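Insulated bottle smells like old coffee, how do I get it out?

wulcombe_kate
Posted 07/03/2023

Got a Prorkuvon bottle back in October, used it for coffee every day. Now even plain water tastes like old coffee. Dish soap does nothing. Also the outside is getting scratched up and I'd like to fix that if its possible. Dont want to buy another one, these are not cheap in Plullville. Any ideas??
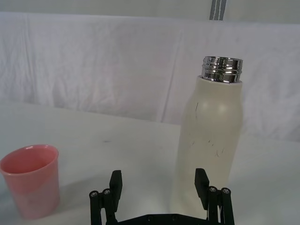 Smell first, then the scratches. Lid is off, good, leave it off from now on whenever its not in use. For the outside, those thin dark marks across the middle might be real scratches or might be just stuff rubbed onto the finish. Try baking soda paste on a soft cloth, go easy. The long curved one coming down from the shoulder I'd test first. If it doesnt budge its a scratch and you live with it.

tworiversmom

Baking soda. 2 tablespoons, fill with hot water, let it sit 20 minutes, bottle brush, rinse. If its bad leave it overnight. And do the lid seperately, pull the gasket out if it has one. Mine was the gasket the whole time, gross under there.

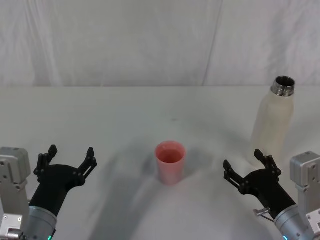
Dry everything before you put it back together. Upside down on a rack, then right side up so air gets in. No bleach, no steel wool.

thomas_st_renter

just get a new one lol. or white vinegar, worked 100% for me but then it smelled like vinegar for 2 days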